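Home Opinion Work Money Letters Subscribe

The paperless office still owes me a filing cabinet

By the Work desk columnist
September
4 min read

Every few years somebody sells my employer the end of paper. The latest attempt is called Stuna, and it came with a launch morning, a free mug and a promise that our branch in Holtuston would be rid of its filing room by Christmas. I have kept the mug. I have my doubts about the rest.

I should say that I don't love paper. It gets lost, it tears, and it takes up space that could be used for people. If Stuna did what the salesman said, I would carry the last cabinet down the stairs myself. My trouble is with the sums. We were told the firm would save 3168 hours a year, a figure so exact that everyone in the room wrote it down. I asked how it had been worked out and was told it was "modelled". On what? On a firm like ours, apparently, though not ours.

What I see at ground level is different. A delivery note arrives on paper because the driver's firm, Horgan, issues them on paper. It is scanned into Stuna. Stuna asks for a reference number that isn't on the note, so someone prints the order to find it, writes it on by hand and scans the note again. Now we have two scans and two sheets, and the sheets go in a tray until someone is brave enough to throw them away. I haven't met that person yet.

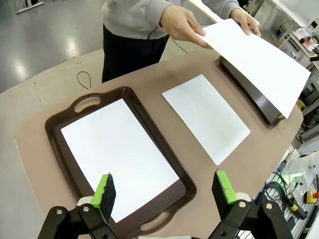
One more sheet for the tray.

The usual answer is that staff resist change. I have heard this said about every system we have been given, including Fasness, which lasted 18 months and was dropped without so much as an email. People at my place weren't resisting Fasness. They sat through the training and used it until it ate a batch of 135 invoices, and then they started keeping copies. I would call that learning from experience. Any sensible person who has been let down by a machine keeps a spare.

And the law, or what people believe the law to be, does its part. Half the office is sure that signed forms must be kept for seven years, the other half says six, and so we keep everything. No software will settle that argument. Somebody senior has to say out loud "you may bin this" and put their name to it, and in my experience senior people would sooner buy software.

There is a cost question too. We used to buy paper in small lots. Last month the order went up to more than 500 reams, and when I raised it I was told this was "a bedding-in effect". Perhaps it is. Fasness had one of those as well.

I'd like to see one plain test before the contract is renewed - count the paper going in through the door and the paper going out to be shredded, and publish both numbers on the noticeboard. It would cost almost nothing. I suggested it at the last meeting and was asked to put it in writing, with copies for everyone.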